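Cables, mostly

Posted 15th August

So the right arm is back on and I have opinions about connectors. If you've been following along, you'll know that Pelum (the two-armed one, the basket-and-shelf one) had been dropping its right hand out of the control loop every so often, always in the middle of a reach, and always when I'd just sat down with a coffee. I blamed the software for a whole week. I even wrote Hauke Schwerdtfeger over at Nieminen a slightly snippy email about it, and he wrote back one line: "Have you wiggled the plug?"

I had not wiggled the plug.
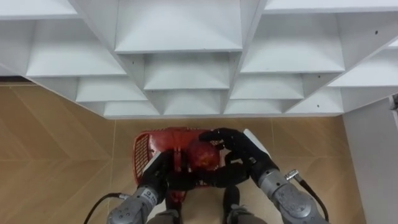

The plug is the one on the outside of the forearm, and once you know about it you can't stop looking at it. It sticks out sideways, silver, with the black cable running back down the arm, and every time the elbow swings wide it gets a tug. Carrying a basket with both hands is fine, the forearms hardly turn. Reaching is the hard part! The old cable had been bent at the same spot for 2,000 cycles or so my log says, and when I peeled back the jacket two of the strands were gone. I ordered a new one from Stodine, the more flexible kind, 27 bucks, and routed it with a bit more slack than before. Don't go crazy with the slack, by the way — my first try gave it a big loop that caught on the table, and I had to start over.

While I had the tools out I checked the screws on the wrist plates too. One on the left was loose enough to turn with my fingers, which made me feel great about my maintenance schedule.

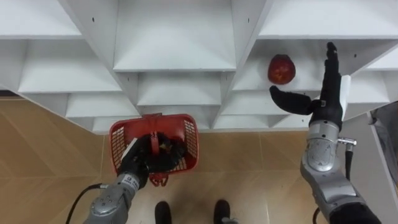
After that it was just the boring bit, zeroing the joints again and running the shelf routine until I trusted it. My rule is 200 reaches with no dropout before I call a repair done, and I got there on the third evening. The first attempt died at 3, but that was me. I hadn't pushed the plug in until it clicked.

Next job is the thumb on the left hand, which has started to squeak. Rondgate sells a grease for it and I'm told it can wait until November, so naturally I'll be doing it this weekend.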